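Council sets pitch terms for Hollenstein transit site

Hollenstein council has approved revised terms for the transit site on the former gravel yard, to take effect in July. The site will provide 16 pitches for Traveller families, up from nine, with a maximum stay of 28 nights per visit. Each pitch has a metered electricity supply and a water standpipe. Waste is collected twice weekly.

The council received 883 written responses. Of these, 200 came from households within the parish, and the rest were submitted through an online form with no address check. Planning officer Ursina Prantl told members that objections based on the ethnic origin of occupants were excluded from the summary, as they are not a planning matter.

Meinrad Reisinger, who spoke for the families now on the site, asked that the 3,000 deposit per pitch be dropped. Members reduced it to a refundable key charge. School enrollment during a stay will be handled by the district office.

The terms will be reviewed after one year. 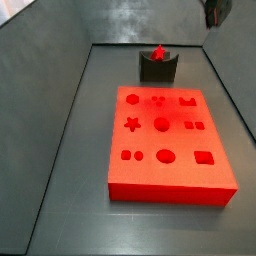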